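Marker cube on hand-held gripper loses tracking when I turn my wrist. Student project, deadline looming

Posted in Robotics > Clubs and School Projects
Saturday, July 26, 2025
Viewed 458 times

joaquin_medina

Our summer project team is collecting demonstrations with hand-held grippers, the kind you squeeze yourself so that a robot arm can later learn to do the job worse than you did. Each gripper has a cube on it with printed square markers, and the tracking software (we use Plundov, because the team before us used Plundov) works out where the gripper is from whichever faces it can see.

It works nicely as long as I move like a museum guard. The moment I rotate my wrist past a certain point the pose jumps, sometimes by the width of a table, and then jumps back as if nothing had happened. Last week's set came to 2,123 clips and the checker threw out 1,494 of them. My teammates have been very kind about this, which is worse.

Things I have tried: reprinting the markers, cleaning the lens, measuring the cube again, moving slower. Moving slower helped a bit but now every demonstration looks like I am defusing the object.

Is it the cube, the room or me?

Skadport

It's the software. Switch to something else. We had the same thing and switched and it was fine.

joaquin_medina

Switched to what?

Skadport

Can't remember, a guy on our team set it up.

Sarita Sandhu

I help out with the Festach student challenge and see this every year, usually the week before the demo. Two likely culprits.

First, the face ambiguity. When the camera sees only one marker, and sees it nearly straight on, there are two poses that fit the picture almost equally well, and the software flips between them. You want two faces in view at once. Tilt the cube on its mount so that a normal working grip shows the camera an edge. Then set the minimum marker count to two and let it drop frames that don't qualify. A gap you can fill in is much easier to live with than a confident wrong answer.

Second, look at what is behind you. Glass walls and blinds are a nuisance: bright patches push the exposure around, and the white border of a marker gets lost against a pale pane. Lock the exposure by hand. If you can't change rooms, hang something dark and dull behind the working area. Bedsheets are fine.

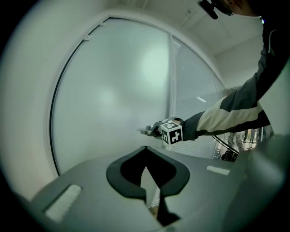

Two faces of the cube showing, frosted glass and blinds behind.

That's the sort of cube angle I mean, with patterns on both visible faces. The background is the sort I'd hang a sheet over.

Also check that the IDs on your faces are all different. I once lost an entire April afternoon to a cube with the same marker on opposite sides. I had printed it.

joaquin_medina

Tilted the mount and locked the exposure. Ran 12 test clips, kept all of them except the one where I dropped the gripper. Espinoza in our lab has donated a brown curtain of some age. Marking this as solved, will redo the bad clips on Monday.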